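Section 5. When the Gripper Will Not Let Go (Fault 73)

Fault 73 means the Turnik jaws have been told to open and have declined. On the display it reads "release pending," a phrase the Rorum controller can keep up all afternoon.

CAUTION: Keep fingers out from between the pads until step 3 is done. A stalled jaw still has opinions, and it expresses them suddenly.

1. Let go of the trigger. Squeezing harder only files a second complaint.

2. Hold the tool level over the table and press Stop. Wait 50 seconds.

3. Switch off at the Kirnance battery pack and unplug it. 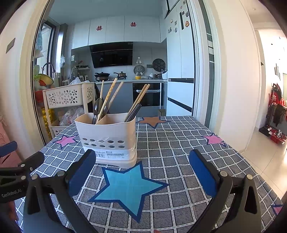
4. Turn the release screw counterclockwise, 5 half turns, until the jaws move freely by hand. If the screw will not budge, put the driver down and call Quansah Service. The stripped screws we see in August would fill a bucket.

5. Wipe both pads with a dry cloth. Grit and tape glue cause most of our 73s.

6. Plug in, power up, and run one full open. Then try a grasp on something light that you would not miss.

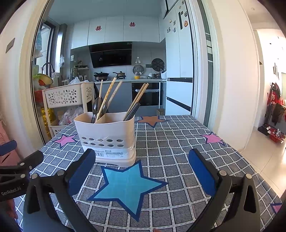 Fig. 5-2. Jaws open, with a two-compartment cutlery holder as the test item.

NOTE: Chopsticks make a fair test, being thin and fond of rolling. Knives and the good glasses do not.

If Fault 73 comes back within the hour, expect Fault 82 (motor too warm) to join it. Leave the tool off overnight and write both codes on the service card.

Section revised February 2, 2024.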